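Decluttering: your questions, my doubts
Last updated 20 Jan 2025

I ran a house clearance business in Lostton until I'd had enough of other people's lofts, and I get asked the same things week in, week out. Most come from people who have read a book on tidying and are now unhappy in a new way. The answers are my own opinion and you are free to ignore them, as my family does.

Does decluttering make you happier?

I doubt it. It makes you pleased for a weekend. The people who claim more than that tend to have a course to sell. I've cleared houses for cheerful people who couldn't shut their cupboards and for miserable ones who owned four plates. If you can't find your keys or you keep falling over the ironing board, then yes, a clear-out will help with keys and ironing boards.

Should I ask myself how each object makes me feel?

You can if you like. I don't feel anything about a tin opener and I'm keeping it. The feelings test works on ornaments and party clothes and falls apart on everything else in the house - fuses, bin bags, the spare bulb for the cooker hood. Ask when you last used it and what it would cost to get another. Dull questions, but they can be answered.

What about the one-year rule?

If you haven't used it in a year, out it goes. That's the rule, and whoever came up with it has never owned a sledge, a fish kettle or a black suit. I'd accept it for kitchen gadgets and for make-up. For tools it's nonsense. Erhan Dursun, who worked with me for years, threw out a set of drain rods on the strength of the one-year rule and had to hire some the following May.

Do I need to buy storage boxes first?

No. Buy them last, if at all. The shops would prefer it the other way round, and so would the magazines that carry their adverts. I once cleared a spare room that held 40 matching boxes with lids, all labelled, nearly all with nothing in them. The owner had bought the lot in one go from a firm called Dellex and then run out of puff. Shoe boxes do the same job until you know what you need.

Is it worth paying a professional organiser?

Depends what you think you're paying for. If you want a second pair of hands and someone who'll keep you at it, a patient friend and a takeaway will get you most of the way. If you are dealing with a death in the family, or a house so full that it's unsafe, then paid help can be worth every penny. Ask what happens to the stuff when it leaves. "We rehome it" is no sort of answer. Ask where, and ask whether they sell any of it and who keeps the money.

I would also be wary of certificates. Gumaro Huerta showed me his once, very nicely printed, and told me himself it had taken an afternoon.

Can I sell what I clear out and make it pay?

Some of it. Far less than you hope. People remember what they paid for a dining table and can't believe what it fetches now. Brown furniture goes for very little, most china for less, and a full set of encyclopaedias you will have to pay to be rid of. Online selling eats your evenings. My own rule is that anything likely to bring in less than 18 pounds goes to charity, and you are welcome to set the bar elsewhere so long as you set one. Otherwise the "to sell" pile simply becomes the new clutter, and it will sit in the hall where you can see it.

Do charity shops want my old things?

They want your good old things. They don't want a jigsaw that might be complete. Ring before you turn up with a car full, and ask about electrical goods in particular, as plenty of shops won't take them. Leaving bags on the step overnight is dumping, whatever you tell yourself on the drive home.

What should I do with old fabric and clothes?

Start by not believing the word "recycled" on the side of a collection bin. It may well be, but the bin doesn't say how or where, and I've asked a few times and been given leaflets. Clothes in decent nick should go to someone who will wear them. Offcuts and old furnishing fabric are harder. 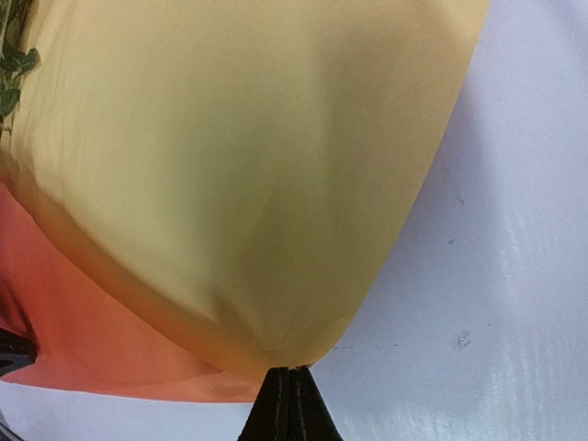 Rags are my answer to most leftover cloth, provided you will use them. Be strict about which pieces you choose. Plain stuff with no print on it, like the smooth yellow fabric in the picture, is easier to find another use for than anything covered in last decade's pattern, and if you know someone who sews you should offer it to them before you get the scissors out. Shiny lining is hopeless for mopping up. Old towels and cotton sheets are the best, and one double sheet will keep most homes in dusters for a long while. Once you have a bagful, stop. I have met people with three bags of rags who were cutting up more.

Is digitising my photographs and papers a good idea?

It's a good idea for whoever sells the scanner. I'm being unfair, a little. Copies of photographs are sensible in case of fire or flood. But scanning everything as a way of avoiding a decision just moves the heap on to a computer, where it's harder to look through. Teodoro Meléndez scanned 19 years of household bills and I have yet to hear that he has opened one. Throw out the bad photographs first. As for papers, check how long you're required to keep them before you shred anything.

My partner won't get rid of anything. What can I do?

Clear your own things and leave theirs alone. I've never known the sneaky method work, where you take one item a week to the tip and hope. They notice, and it's always the item that mattered. Agree on a shelf or a shed that is entirely theirs and don't comment on it. You may also find that some of what annoys you is yours.

Someone told me about the Limari method. Is it any good?

It is the one where you do 59 items a day, isn't it? I've asked why 59 and had no sensible reply. If having a number gets you off the sofa, use a number. I suspect ten would do as well, and you'd still get your dinner cooked.

How do I stop it all coming back?

Buy less. There isn't a cleverer answer and I'm suspicious of anyone who offers one. "One in, one out" sounds fine until you notice people chucking a worn-out sock to make room for a bread machine. Unsubscribe from the shop emails, say no to hand-me-downs you don't want, and tell your relatives before your birthday.

Can I send you a question?

Yes, through the form. Please don't send photographs of your garage and ask what it's worth.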